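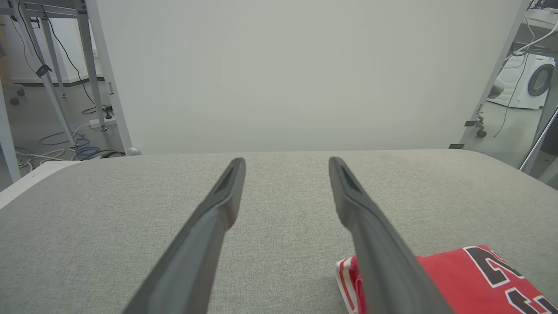 Enno Warnport
Redaktionstechnik, Schnitt und Sendeabnahme

13. Okt. 2020

Zorov Folge 3, zweite Abnahme. Mostyn meldet den Ton als »behoben«. Glaube ich erst nach dem Durchlauf auf der anderen Anlage. Bei 30 Sekunden im Vorspann liegt die Musik immer noch über der Moderation – gleiche Stelle wie im Juli.

Untertitel: 2.198 Einblendungen, davon 97 zu kurz. Bamuvik behauptet, das falle beim Streamen keinem auf. Woher die das wissen wollen, steht nirgends.

Offen: Abspann neu rendern, Trailer für die Mediathek kürzen. Freigabe gebe ich so nicht.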